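Ellton Neighborhood Association
Minutes of the regular meeting, 8 October 2020

The meeting opened at 7:00 p.m. in the library meeting room. A quorum was present. The July minutes were approved with one correction: the street named under drainage should read Badotstead Road.

Finances
Balance on hand is $1,271. Two dues checks came in after the report was printed and will show next time. The invoice from Zandberg Printing for the summer newsletter, $132, was approved for payment.

Streets and drainage
The county has cleared the culvert at the low end of Badotstead Road. Residents on the north side still report standing water after heavy rain. The secretary will write to the county again and ask for a date for the ditch work. The stop sign at Abreu Lane is still leaning. Reported twice. 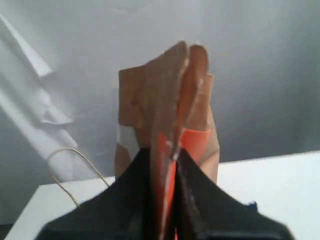
FALL TREAT BAGS

Members agreed to drop the indoor party this year and leave bags on porches instead. Brown paper bags will be used, folded over at the top, with wrapped candy only. Families who want a bag should sign up at the library desk. One member asked about nut-free bags, and these will be marked with a sticker. Spending limit set at $132, same as the newsletter. Motion carried, 5 in favor, 3 against. Those against wanted the money held for the ditch.

Leaf pickup
Pickup starts on the west side. Leaves go at the curb and out of the gutter. No brush. The hauler will not take plastic bags.

Other business
The lock on the bulletin board sticks and needs oil. A request for a second bench at the bus stop was tabled until a price is available.

Adjourned at 8:10 p.m. Next meeting same room, same time, unless the library changes its hours.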